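Home cooks wanted for Trendton recipe testing, December round

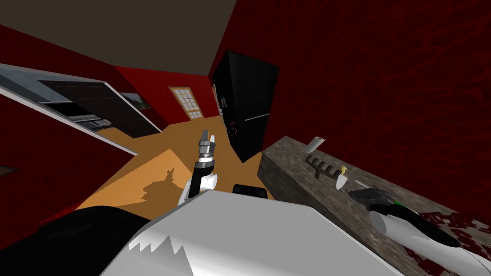 We need 20 people who cook at home most nights and dont mind being told what to make. Trendton puts out a winter recipe booklet every year, and each recipe gets tried in ordinary kitchens before it goes to print. Soups, flatbreads, two casseroles, one very fussy pudding.

What you'd do – cook four recipes over three weeks, write down where you got stuck, send us your notes. Short notes fine. Misspelled fine. Please follow the recipe as written the first time, even if you know better. Second go, change what you like and tell us.

Who: adults living in Trorness or Skosness. Working oven, two burners minimum. No training needed, restaurant cooks please sit this one out. Allergies – list them all when you write, we'll match you up where we can. Nut allergy is hard this round, sorry.

Pay is 200 total, sent when the last notes are in. Groceries on top, up to 100, keep your reciepts. Spice packs come from Tyagi, pick up at the Skosness shop before 6 p.m.

To apply, email the Trendton test desk with your town, how many you usually cook for, and the last thing you made that went wrong. Under 1,000 words please, some people got carried away last year. Replies go out early December.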